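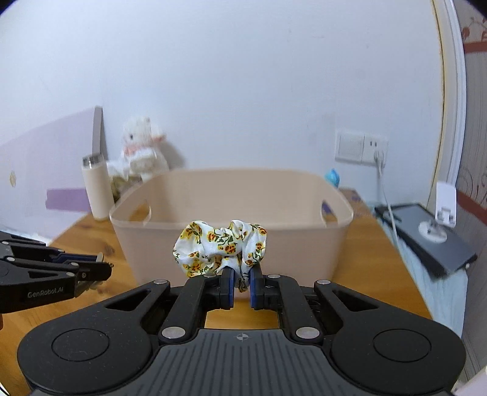 3.2 Building the grippers at home

I put both grippers together on the same table we later recorded on, and I'd do it that way again. Each one takes an evening if the linkage arms are already drilled. Mine weren't, so the first took most of a weekend – the Tendex screws I had were a hair too long and the arms wouldn't close all the way. After I swapped them for shorter ones from Brarkar, the jaws met cleanly at the tips.

The finger pads got more of my time than anything else. Bare plastic let go of cloth far too easily, so I padded the tips and kept going back to soft stuff to test them. Figure 4 shows a flowered scrunchie pinched between the blue pads, with the storage basket behind it. I like scrunchies for this! They bunch up, they spring back, and a grip that's fine on a sock can still lose one.

In total we recorded 684 pick-and-place tries with the Retamal build, 397 of them with cloth items and the rest with hard ones (caps, small boxes, a bottle). I changed the pads after every 90 tries, whether they looked worn or not.

Figure 4. Cloth item held at the fingertips during a tabletop session, second gripper at left.

I didn't tidy the table between sessions, apart from moving the basket – we wanted the model to see a normal room with normal clutter. Lighting was whatever the day gave us, and in February that wasn't much.

12 comments · 31 shares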